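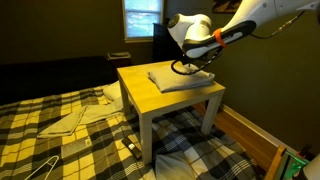 Folding Next to a Robot: What Changed at Merrick

My project for this class was supposed to be on warehouse robots, but the warehouse never wrote me back, and then my aunt's friend Anahera Maihi offered to let me hang around at Merrick for the semester. Best thing that could have happened! Merrick looks after guest rooms for small inns in Hokdale, and since February they have had a robot arm working on the bedroom linen. The software is called Petari and the staff just call the whole thing Petari too, so I will do the same.

I had pictured it doing everything. It doesn't. Petari works on cloth that is set on a little side table, a piece at a time, and people do the carrying, the beds, the bathrooms and the talking to guests. Merrick gets through 3,000 pieces of linen in a normal month and the arm handled 500 of them in the month I was there. Keith Hoani, the manager, would like that to be a lot higher (he said so more than once).

What I really wanted to know was how the job feels now. Fiona Dalgleish has cleaned rooms for years and her wrists used to ache by lunch. She told me they ache less, but she misses the folding, which was the one part of the day she got to do sitting down. I hadn't thought of that at all. Her shift has the same hours in it, only now more of them are spent on her feet, and the time saved went straight into extra rooms.

Corey Maihi had the opposite story. He was hired to strip beds and now he sets up the arm, checks its folds and restarts it when it gets stuck. He got 60 hours of training for that and a small raise, and he loves it. He also gets called away from his own rooms whenever it stops, and somebody has to cover those. Usually that's Fiona, so you can guess how that goes over.

I gave out a short survey too, with only nine answers back, so please don't read too much into it. Most people liked the arm fine. The complaints were nearly all about the schedule, and about finding out from a note on the break room door that it was coming. Angus Halliday wrote "ask us first next time" in huge letters across the whole comment box.

If I had another semester I would go back and see whether the training gets shared around, because right now it all sits with Corey. Keith says two more people are signed up for it. My interview notes and the survey form are in the appendix.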